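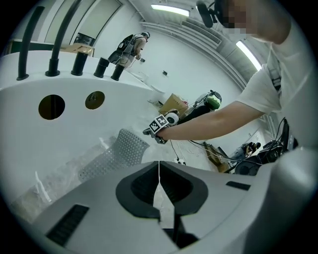
Los tubos negros, sobre el cuerpo blanco de la máquina.

La última noche en Kadville

Llegué tarde. Otra vez. El autobús de Cluvari se paró en la cuesta y subí los últimos 2 kilómetros andando, con la maleta golpeándome la rodilla y el pan de mi tía debajo del brazo. Lluvia. Mucha.

La casa olía a cerrado. Encendí la luz de la cocina y ahí estaba la carta, apoyada en el azucarero, con el sello de Restomier. La misma carta que llevaban mandando desde septiembre. Vendían el valle. Bueno, lo compraban ellos, lo vendíamos nosotros. 61 firmas de 62, decía. Faltaba la mía.

No la abrí del todo. Ya sabía.

Mi tía dormía en la silla, la manta hasta la barbilla, la radio bajita. Ponían una canción que hablaba del río Wei y ella movía los labios dormida, como rezando. Nunca estuvo en el Wei. Nunca salió de Kadville, salvo una vez, a Cluvari, a sacarse una muela.

–Has venido a firmar – dijo sin abrir los ojos.

–He venido a cenar.

Se rió. Una risa corta, de tos. Partí el pan, calenté el caldo. Comimos sin hablar, las dos mirando la ventana, donde no se veia nada, solo agua y nuestras caras.

Luego me contó lo del nogal. Que lo plantó el abuelo el día que nací yo, y que era mentira, que lo había plantado antes, para otra niña. Que esa niña no llegó al verano. Así, entre cucharada y cucharada. Treinta y cuatro años creyendo que el árbol era mio.

–¿Y por qué ahora?

–Porque lo van a cortar – dijo – y alguien tiene que saber de quién era.

No dormí. A las cinco salí en zapatillas, con la carta en el bolsillo y el boligrafo también, por si acaso. Barro hasta los tobillos. El nogal chorreaba. Puse la mano en el tronco y busqué algo, una marca, un nombre. Nada, corteza.

Cuando volví mi tía ya tenía el café puesto y el abrigo encima, abrochado hasta arriba.

–¿Firmaste?

Dejé la carta en la mesa. Mojada, la tinta corrida, el sello hecho una mancha azul.

–Come algo – dijo ella, y me acercó el pan.

2,692 veces compartido
100 comentarios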